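Thursday, September 19, 2024

First full day of walking the old canal towpath, and I am so happy I can hardly sit still to write this! Left Prurnville at dawn with 2 sandwiches and a flask – fog on the water, herons everywhere.
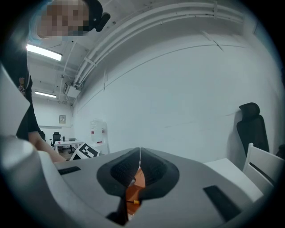
The lock at Plistlow is the best thing I've seen all month. The gates still swing, the stone is worn into grooves by the ropes, and I stayed far too long. I kept leaning over to look down at the sill, much like the person at upper left, completely lost in it. Then on to the aqueduct, 900 feet of it, with swallows going underneath.
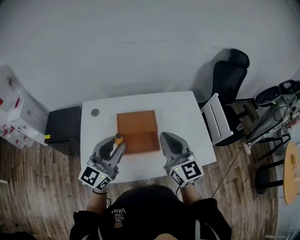 *Page last changed: Thursday evening, after supper*

Blister on the left heel, but who cares. The tray of plum cake at the Neltico tearoom was worth every step (I had seconds). I copied the date off the keystone, 55 in big numerals with the century worn away, and I want to find out which one it was!
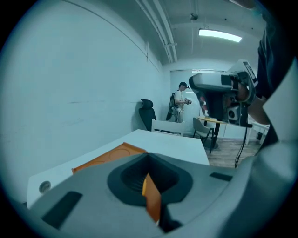
Elikem Bonsu thinks it has to be 1855, going by the shape of the fives, and says the towpath past the next lock is even prettier in the morning. So I'm setting the alarm – boots by the door, socks on the radiator.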